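6. Teaching the tap task by remote control
Zedix simulator, operator's guide

Turning a tap is a lovely first task to teach, and most people get the hang of it in an afternoon!

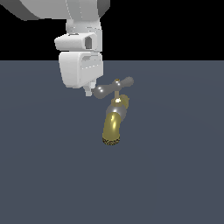
Before you start, load the Ilano scene set and check that the hand controller is paired. You will be recording 20 demonstrations, so get comfortable.

1. Press Reset. The arm goes back to its home pose.
2. Hold the grip button and bring the fingertip in beside one arm of the handle. Go slowly for the last stretch.
3. Press Record, then push the handle round in one smooth sweep - small wobbles are fine, and the learner copes with them very well.
4. When the handle reaches its stop, let go of the grip button and press Save.
5. Reset and go again, starting from a slightly different height or angle each time. Variety really pays off here.

Note: If you fumble a run, press Discard and repeat it. A slow but successful run is worth keeping.

Caution: Do not press down on the handle from above. The fingertip can sink into the model and the physics will throw the arm sideways. If you see error 1318, reset the scene before recording again.

Thanks to Ruba Nimri for the smooth-sweep tip in step 3. Saved runs appear in the Demos folder, ready for training (see section 7).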